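## 4. Evaluation of the Orivport bench kit

The Orivport kit is sold by Saminetti as a ready-made workcell for small laboratories that want to test pick-and-place software without building a bench of their own. It was assessed in the form in which it is supplied, with the Trunix control package at its default settings. Fig. 3 shows the kitchen layout, which was used for all the trials reported in Sections 4.2 and 4.3.
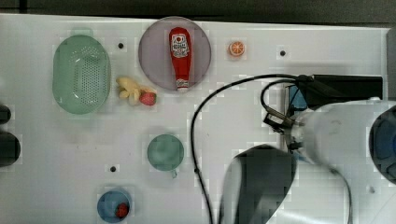
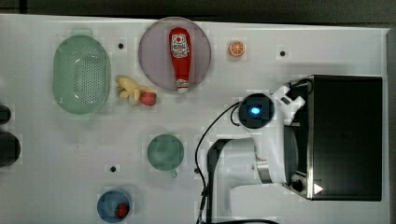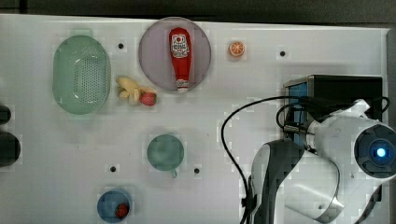 **Fig. 3.** Overhead views of the bench with the kitchen layout and the arm at the right-hand side.

### 4.1 Layout and task set

The layout was chosen to give a mix of shapes within one reach envelope. Wide, shallow items such as the plate and the colander must be taken by the rim, and the approach angle is therefore limited by the clearance between the finger and the table. Small items such as the toy strawberry can be taken from directly above. The ketchup bottle is the only long object in the set and was included as a test of grasp orientation.

Each task was given to the controller as a single written instruction. The task set held 12 instructions, of which most named one object and one destination. The remainder asked for an object to be moved relative to another, for example "put the strawberry on the plate". Every instruction was run 25 times. Objects were put back by hand between runs, using a printed overlay that was removed before the arm was enabled. Small differences in position and rotation remained and were not corrected.

A run was stopped by the operator if the arm touched the table with enough force to trip the joint limit, or if no motion had been commanded for the length of the time-out. Both cases were logged as failures. Runs in which the right object was lifted but released short of its destination were logged separately as partial.

### 4.2 Set-up and calibration

The supplier's manual describes calibration as a single step, but in our hands it took two. The automatic routine moves the arm through a fixed series of poses and solves for the overhead camera position. The result was good near the middle of the bench and poorer towards the side furthest from the arm, where the fingers tended to close short of the object. A second pass, using the manual correction tool in Trunix, removed most of this error. The tool is mentioned only in an appendix to the manual and should be given more weight there.

Cable routing was a further source of trouble. The gripper cable is long enough to allow full wrist rotation, and the spare length can come to rest on the working surface. We recommend that the cable be clipped along the forearm. The supplied clips are too wide for this purpose, and we replaced them with narrower ones from stock.

### 4.3 Comparison with the Uysal planner

The kit accepts third-party planners through an open interface. The Uysal planner was installed on the same computer and run on the same task set, with no change to the bench, the lighting or the gripper. Start-up time was longer, as the planner builds a model of the surface before the first motion. Once running, it produced shorter paths and made fewer stops above the target.

The two planners differed most on the rim grasps. Trunix selects a grasp from the outline of the object as seen from above and takes no account of depth, so that a shallow dish and a flat disc are handled alike. The Uysal planner uses the depth image when one is available and lowered the fingers outside the rim more reliably. On the small objects there was little to choose between them.

The interface itself gave few problems. Messages longer than 650 characters were cut without warning, which affected only the diagnostic log. The status message was refreshed every 100 milliseconds, and this proved adequate for the speeds used on the bench.

### 4.4 Limits of the assessment

One kit was tested, on one bench and with one object set. Gripper wear was not measured, and the finger pads were not changed during the trials. The supplier's service contract was not taken up, so no comment can be made on repair times or on the quality of remote support. Soft packaging and liquids were outside the task set and would need separate trials.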